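Leute, das Motiv ist endlich fertig! 🎉 Seit März sitze ich an der Mondphasen-Zeichnung für das neue Shirt, und gestern Abend habe ich die letzte Sichel nachgezogen. Entwurf Nummer 17, falls jemand fragt.

2/ Gedruckt wird bei Jornis, im Siebdruck, zwei Farben: Creme und ein ganz staubiges Orange. Ich hatte erst Digitaldruck geplant (geht schneller, klar), aber der Probedruck im Sieb fühlt sich so viel schöner an. Man spürt die Krater!!

3/ Der Stoff kommt von Vamotine, schwere Baumwolle, etwas kastiger Schnitt. Ich trage meins seit Tagen und habe es schon dreimal gewaschen, bisher kein Riss im Druck. 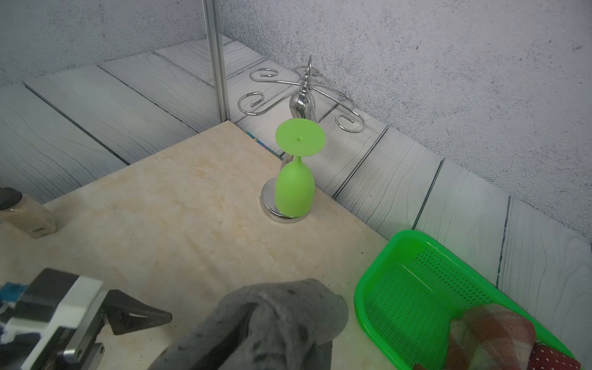 4/ Farben: Nachtblau, Anthrazit und ein Waldgrün, in das ich mich total verguckt habe. Größen XS bis 3XL. Kindergrößen wollte ich so gern dabeihaben, aber da ist das Sieb zu groß, dafür müsste ich das Motiv neu anlegen. Kommt auf die Liste!

5/ Die erste Auflage sind 119 Stück, mehr passt gerade nicht in mein Arbeitszimmer 😅 Ein Shirt kostet 24 Euro. Ab 10. Juni 2025 im Shop.

6/ Und weil so viele nach dem alten Kometen-Shirt »Inum« fragen: Ja, ich habe noch welche gefunden, vor allem in M und L. Stelle ich gleich mit rein.

7/ Nächstes Motiv heißt Nassar und hat Ringe, mehr verrate ich noch nicht. Sagt mir lieber: Rückenprint oder klein auf der Brust? Ich schwanke jeden Tag!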